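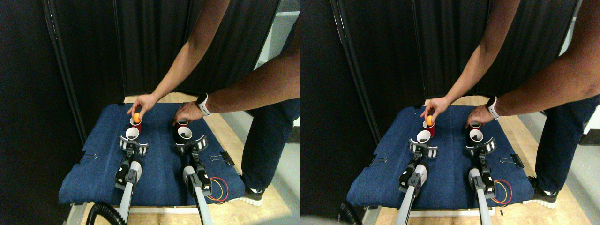

Cups and the orange ball on the denim mat

Keeping a cup game tidy on a padded mat

Posted by Hala Amrani, 2024-06-30

Hello all, hoping someone can help with a silly but nagging problem. I'm putting together a little ball and cup game for our open afternoon in July at the Foltdale community rooms. It's very simple: there's a small orange ball, a red cup and a white one on the left, and darker cups on the right, and you drop the ball in one and the other player has to get it across to the far side in as few goes as they can. My nephews adore it and I think the visitors will too!

The trouble is the surface. I covered a padded mat with blue denim so the ball wouldn't go clattering off every time somebody missed, and it has worked beautifully for that, but the denim rumples. I've got binder clips at the sides and it still creeps about as the game goes on, and then the cups lean. When a cup leans it goes over the moment anyone rests a hand on the rim, which people do all the time without thinking. I don't want to glue the denim down as I'd like to wash it afterwards (there will be squash, there is always squash).

Has anyone found a good way of keeping fabric flat on a padded mat? And would you put something in the cups to steady them, or does that spoil the drop?

Anas Shehata

What a lovely thing to be making. I had the same bother with a card table I covered for my mum, so I'll tell you what I ended up doing, though you may have to fiddle with it a bit.

Side clips only pull one way, so you get slack running from front to back - that's my guess with yours. I'd add a couple on the front and back edges too. Start in the middle of one side, smooth the cloth across with the flat of your hand, clip the opposite side, then turn it round and do the other 2 edges the same way. Leave the corners till last and fold them under like you would with a bedsheet. If you iron the denim first with plenty of steam it makes a world of difference, and do let it cool flat before you put it on or you'll iron in a whole new set of creases. Ask me how I know.

If it still creeps, lay a piece of rubbery drawer liner between the pad and the cloth. I had the end of a roll from Trasard and it was plenty. It lifts straight out on wash day.

For the cups, I'd leave the insides alone. Anything heavy in the bottom makes the ball bounce out again, and I think half the fun is that soft little plop. A blob of reusable tack underneath would be my choice, though try it on a corner of the denim first in case it leaves a mark.

Ouali32

just use a thinner mat

Hala Amrani

Anas, thank you, that's so kind, and I'm sure you're right about the slack. I only had clips at the sides and it never crossed my mind to do the other edges. I'll get the iron out tonight and look for some drawer liner when I'm next in town. Ouali32, I did wonder about a thinner one, but I've already sewn the edges on this so I'm rather attached to it now! I'll pop back after the open afternoon and let you both know how the cups behaved.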